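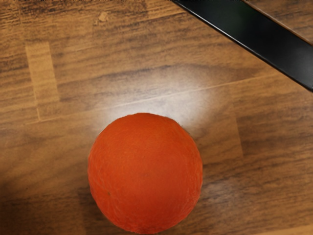
Nektarios Chatzigeorgiou thinks I should stop trusting success rates that come from a single camera, and after this week I agree with him.

I've been training a pick policy in simulation, with fruit and a few grocery items on a wooden table. One version gets only the close overhead view. The other also gets a wide view with most of the arm in it. Both saw the same demonstrations. I ran 31 trials of each on Tuesday.

The overhead-only policy failed 7 times. With the wide view added, it failed 2 times. Most of the misses in the first group were height errors, with the fingers closing too early. From straight above, an orange is mostly a round patch of color, and the glare on the wood doesn't help.
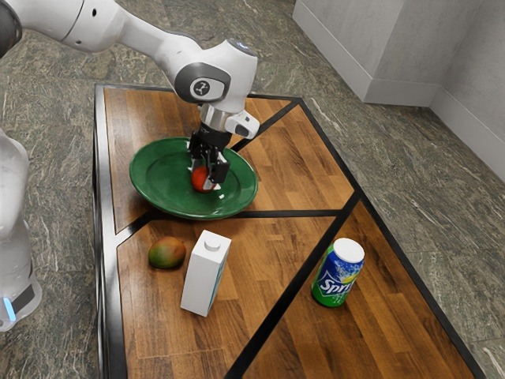 Rianne Van Rooij asked whether the plate makes it harder, and I don't have a good answer yet. The rim changes how low the gripper can go, but I never varied the plate by itself.

So that comes next: same tomato, with and without the plate, and up to 5 lighting setups. I also want to rerun the overhead policy with the glare turned down. The code is still on the Plokby machine and needs cleaning up before I share it.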